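Serkwood hand-held grippers: set-up and upkeep notes

README for the pair kept in the Vudar case
Maintained by Jadwiga Urbańczyk. Last revised in November.

What this file covers

Setting up the two hand-held grippers, checking them before recording, cleaning the fingers and replacing the parts that wear. It does not cover file formats or upload. For those, see the README in the Gil folder.

The pair is used as a left and a right unit. They are built to the same drawing but they are not interchangeable once calibrated, so keep each one with its own cable. The calibration files are named Vorholm-L and Vorholm-R. If the two get swapped the jaw opening will read wrong all the way through and the session has to be thrown out.

Before a session

Start with the power off. Open and close each gripper by hand ten times. The movement should be even over the whole travel, with no click at the closed end. A click usually means a pivot screw has backed out by a quarter turn. Tighten it with the small driver, then try again. Do not use thread lock on the pivots.

Look along the fingers from the tip. The linings should meet flat. If one side touches first, loosen the two screws on the back of that finger, close the jaws on a sheet of card, and tighten while the card is held.

Plug in the cables and wait for the green light on each unit. It takes up to 60 seconds from cold. If it has not come on by then, unplug, wait and try once more before opening anything.

Run the zero routine with the jaws fully shut. The right unit should report an opening of 161 counts or less. A higher figure nearly always means dirt on the lining.

Small and slippery objects

Most of the home sessions are sorting jobs with hair ties, bracelets and the like. Beads are the hardest of these on the linings. They press into the ridges at a few points instead of spreading the load, and a squeezed strand can roll out sideways if the fingers are even slightly out of line.

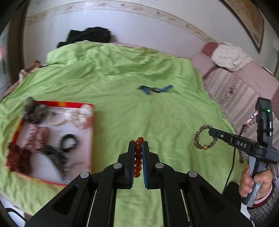 Bead bracelet held between the ridged blue linings, second gripper at right.

Close slowly until the strand stops moving, then hold. Squeezing harder does not improve the grip and it marks the lining. Soft things such as scrunchies can be taken anywhere along the finger.

On bedding, keep the cable slack and to the outside of the arm. A cable caught in a fold pulls on the connector, and we have lost two connectors that way.

Cleaning

Wipe the linings with a damp cloth after each session. Lint collects in the ridges and wants a soft toothbrush. No alcohol on the linings – it makes them go hard. The black parts can be wiped with anything mild. Fluff also works its way into the linkage, so blow it out from the back.

Replacing a lining

Linings last for about 1,000 grasps on mixed objects, fewer with beads. Change both sides of a gripper together.

Peel from the tip downwards. Clean off the old adhesive. Press the new lining on with the ridges running the same way as before, close the jaws on card and leave overnight. Run the zero routine again and save the result over the old file.

Log

The grasp counter on the left unit stood at 3,966 at the last service. The right unit's counter was reset when its board was changed, so go by the paper log for that one.

Known faults

Left unit: slight stiffness in the last part of the opening travel. Does not affect the readings.
Right unit: strap slips if done up over a thick sleeve. Check it between runs.

Spare linings, screws and one cable are in the lid of the case. Tell Jadwiga when you take the last of anything.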